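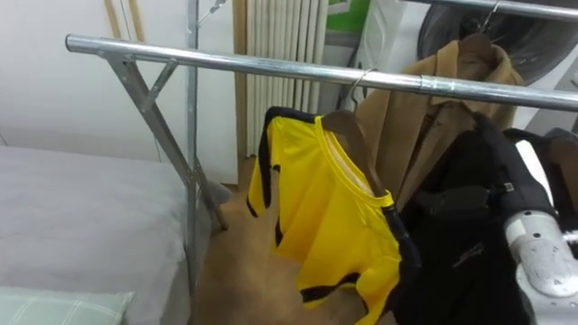
Why does my swimming pool want my date of birth?

I went to book a lane at the Kendport baths back in May and got as far as the fourth screen before I gave up. Name, fine. Email, fine, I suppose they have to send the booking somewhere. Then date of birth, home address, gender, a phone number, an emergency contact (with their phone number too, and I'm fairly sure my sister never agreed to that) and a box asking how I'd heard about the pool. I heard about it because it's a large building at the end of my road and I learned to swim in it.

I'm not a privacy fanatic. I have a loyalty card for the supermarket, and they must know more about my biscuit habits than my doctor does. But I chose that one, I get money off, and if I got fed up I could cut it in half. The council is a different sort of animal. If I want to swim, or get rid of a mattress, or park outside my own house, there's only the one shop.

So I did something I'd never done before and read the privacy notice. All of it! It took a whole pot of tea. The booking system is run by a company called Fesel, the notice says, and my details are kept for 6 years after my last visit. Six years, for forty minutes of bad breaststroke. It also says they may be shared with "selected partners for the purposes of service improvement", and if you can tell me who that leaves out, you're a better reader than I am.

I wrote and asked. I was perfectly polite. The reply came inside the month, which I'll give them credit for, and said the date of birth was needed to work out concession prices. Well, all right, but I'd ticked the box for the full adult price. They don't need the day I was born for that. They need to know I'm a grown-up, and I'd have thought a tick would do it. The home address was for "residency verification", and there used to be a discount for residents, but it was scrapped ages ago and the question just stayed on the form like an old coat on a hook.

I think that's how most of this happens, by the way. I don't believe anyone at the civic centre is rubbing their hands over my postcode. Somebody builds a form, somebody else adds a question in case it's useful, the reason for the question goes away and the question doesn't. Then the same form gets copied for the tennis courts and the allotments. The allotment waiting list has around 700 people on it, and every one of them has handed over an emergency contact in order to wait for a patch of soil.

People say to me, oh, what's the harm, who cares if they know your birthday? And on a good day I half agree. But the harm comes on the bad day. Erkville had its bad day last year, when a spreadsheet from their leisure department went out attached to the wrong email, and 2,000 people had their names, addresses and birthdays land in the inbox of a complete stranger. The stranger deleted it, as far as anyone knows. What gets me is that if Erkville had only ever asked for a name and an email, there would have been hardly anything in that spreadsheet to lose. You can't leak what you never collected. I'd quite like that painted on the wall of the civic centre, just above the radiators.

And please don't tell me it's all right because there's a consent box. I've no objection to consent, but a box I have to tick before the button will work is a turnstile. If saying no means not swimming, then I haven't been asked anything.

Now they're bringing in Lo, the new single account for everything: pool, library, bins, parking, the lot. I can see the appeal, I really can, as I've got a drawer full of passwords on bits of envelope. But at the moment the library doesn't know when I swim and the parking people don't know what I read, and I rather like it that way. The consultation closes on 16th August and the form is online (you don't have to give your address to fill it in, I checked). I've asked for 3 things. Every question should have its reason printed next to it. Anything that isn't needed should be marked optional, and work when you leave it blank. And somebody should go through the old records and throw out what's no longer any use to anyone.

I did get my swim in the end. I rang up, and a very nice woman on the desk booked me in under my surname and told me to bring a pound for the locker.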